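# Faren open day: stamping table recordings

Last updated: 7/16/24

This folder holds the recordings from the stamping table at the Faren open day in Funen. Visitors went round the tables in small groups and could ask for a run to be repeated. The stamping table was the busiest, so it has its own folder.

## What is in it

There are 270 episodes, all of the same task. A two-armed robot picks up a stamp, inks it, presses it on a sheet of white paper and puts it back. Each episode has its own subfolder with head camera video, joint positions for both arms and a short text file giving the result. The arms were driven by an operator in the first half of the day and ran from the Flultoria policy after lunch. The field "control" says which.

Episode numbers start at 1111 to keep them apart from the Chmielewska set, which uses the same file layout.

## The table
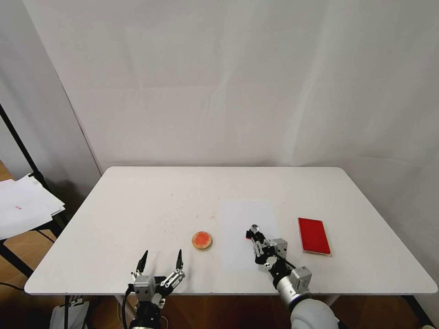

Stamp held over the paper.

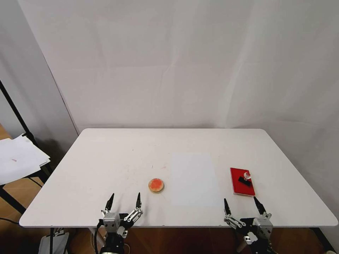 Can I use the operator episodes and the policy episodes together for training?

They load together without any changes, but the policy episodes include failed runs, so filter on "result" first if you only want good ones.

## Known problems

- The clock on the recording machine was reset once during the day. Go by episode number for the order, and ignore the file times.
- Joint readings for the left arm are missing from 2 episodes. They are marked "partial" in the index.
- Sound was removed from every file before upload as it picked up visitors talking.
- "Result" was filled in by hand at the table. A faint print was marked as a success if the outline could be read.
- No episode is longer than 2000 video steps. Runs that reached the limit were stopped and marked "timeout".

## Use

Free for teaching and research. Please give the folder name and the date of your copy if you report a fault. The index is rebuilt when episodes are corrected, and the next check is planned for November.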